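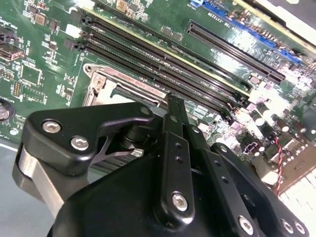 Wrist camera view: memory slots and CPU socket, with the gripper reaching in over the board.

Getting a wrist camera and a fixed camera to agree inside a PC case

Posted May 20, 2020 in Skerside notes

A few people have written to ask how we record our desktop PC runs for Skerside, so I finally sat down and typed it up. The short version is two cameras, one case, one fixture plate, and a lot of patience with shiny metal. The long version is below (it's pretty long, sorry!).

We're trying to train a policy that can work on the parts inside an open tower from camera images alone. No CAD model of the case, no markers stuck on the board. That means the recordings have to carry everything the policy will ever know, and small mistakes in how you record show up weeks later as an arm that stops a finger's width too far left and just sits there.

What you need before you start

An arm with a parallel gripper, a small camera at the wrist, one fixed camera that can see the whole table, and a desktop tower you don't mind scratching. You also want somewhere to put parts. We printed a gray plate with holders and slots in a bunch of shapes, and it sits on the table to the left of the case. I'd print yours before you do anything else, since every position you teach later depends on where it sits.

Step 1. Lay the case down and lock everything in place

Side panel off, case on its side, interior facing up. Our table is made of aluminum profiles, so there's always a slot nearby to clamp into. Pick a spot where the arm can reach both the far end of the board and the far corner of the plate without stretching straight out. Move the arm by hand to both places and look at the elbow. If it's nearly straight, slide the case closer and try again.

Then mark the corners of the case on the table. I used a paint pen and I regret nothing.

Step 2. Place the fixed camera

Go for a view that has the whole case and the whole plate in it, with a little table showing around the edges. My first try was much too tight. It looked great on the monitor, and then every time the arm went over to the plate the gripper left the picture, and the model had no idea where its own hand was.
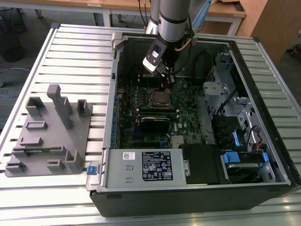 The other thing to check is how much the arm hides. Drive the gripper down over the processor area and look at what you can still see from the fixed camera. You'll lose some of the board no matter what, and that's fine because the wrist camera covers it. What you don't want is to lose the same spot in both views at once. Try four or five poses and save a still from each one. I keep mine in a folder called Mitholm, which was the name of an older setup and has stuck around.

Step 3. Record short runs with a clear start and end

One run is one part move. Start from the same hover pose, do the move, come back up. We record at a steady rate and cap each run at 700 steps, and if I haven't finished by then I throw it out and start over. Slow, fussy runs teach the model to be slow and fussy — I learned that one the hard way.

Change things between runs, but only a little. Nudge the case inside its paint marks. Swap which holder the part goes to. Do some runs with the processor in the socket and some with the socket empty, because the model will happily latch onto one or the other as a landmark. 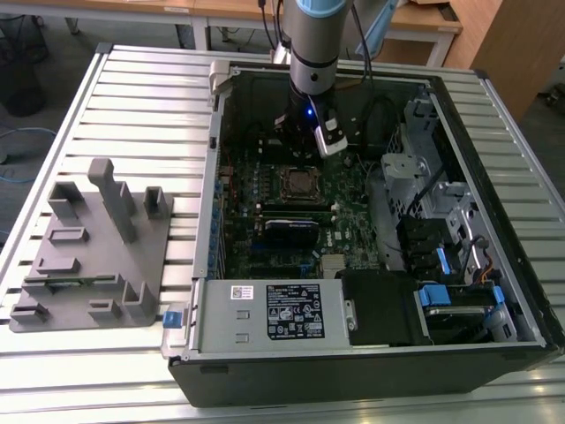

Step 4. Sort the runs before you train

I recorded 226 runs for the first round and kept 179. Sengar, our little sorting script, flags any run where the two camera streams drift apart in time, and I go through the flagged ones by eye. Please look at them yourself! The script is good at clocks and bad at everything else.

While you're in there, pull 36 runs out and put them somewhere you won't touch. Those are your test set. Don't peek at them when you're picking settings.

Step 5. Deal with the glare

Bare metal close to the wrist camera is the worst part of this whole job. From up high the inside of a case looks evenly gray. Get the camera right down over a polished bar and one side of the picture can go to flat white while the other side looks perfectly normal. 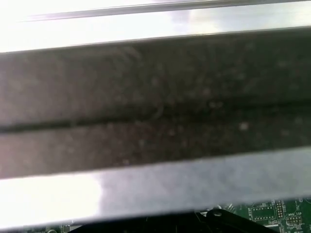 I fixed the exposure by hand instead of leaving it on auto. With auto on, the brightness jumped every time the gripper passed over something shiny, and the training loss got weirdly bumpy. Set it so you can still read the small white print on the board at your lowest working height, and accept that some metal will blow out. Adding random brightness changes in training helped too, but go easy, because heavy changes wiped out the dark seams and grooves that the model seemed to be using to line itself up.

Step 6. Train once with each camera alone

This takes extra time and I'd still do it. Train with both views, then the fixed one only, then the wrist one only. In our runs the fixed camera alone got the arm to the right neighborhood and then fumbled the last bit. The wrist camera alone was lovely up close and got lost on the way over to the plate. If your two-camera model isn't clearly better than both, go back to Step 4 and check your timing.

The Cikbridge bench is getting the same setup in June, with different lights and a different table. I'll add the settings for that one to this page once I have them.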